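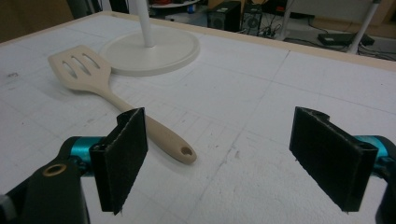

One reader from Trernton wrote to us that a slotted spatula is the only tool in her kitchen she would replace on the same day if it broke, and that she has never once read an article about it. Her letter stayed on my desk for 25 days. Then I decided to write the article.

The slotted spatula is a modest thing. It has a flat head, a neck, a handle, and usually a hole at the end so that it can hang. The slots let the oil go back to the pan when you lift a fish or a potato cake. With a solid head you carry the oil to the plate also, and the crust becomes soft before you sit down.

I visited Szewczyk, a kitchen shop in Sollport, where spatulas have their own wall. The shop has 316 kinds of hand tools, and the woman at the counter let me hold as many as I liked. I learned that I had been buying the wrong handle for years. Mine were all thin until the end, and they turned in my fingers when the food was heavy. A handle should become a little wider where the palm closes.

The front edge is also important. For eggs you want it straight and thin, so it can go under without pushing. Rounded corners are kind to the side of the pan, and to its coating if it has one.

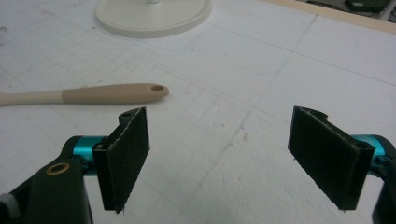 Before you cook with a new spatula, put it on a flat table and press the head gently with two fingers. It should bend a little and come back. If it stays bent, it will do the same under a pancake. At home I do this on the same white table where I roll dough and cut paper, and I look from the side, with my eyes low.

Washing is simple, but the slots need attention. Dried egg likes the short ends, where the sponge does not reach. I use an old toothbrush and warm water. Then I hang the spatula by its hole, head down.

Color is a matter of taste. I prefer the pale ones, the color of cream or bone, although tomato sauce and turmeric can leave a mark on them. My mother-in-law in Sorkasetti cooks with one which was pale in September and is now almost orange. She says it works the same, and I have eaten enough at her table to agree.
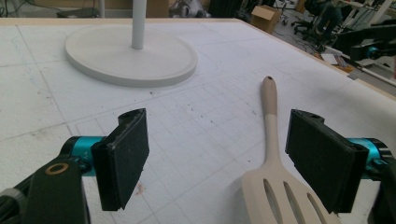 A slotted spatula with a hanging hole at the end of its handle.

What should you pay? At Szewczyk the cheapest was 5 dollars, and I bought it together with a more expensive one. After a summer of use I reach for the cheap one first. It is lighter, and its head fits better in my small pan.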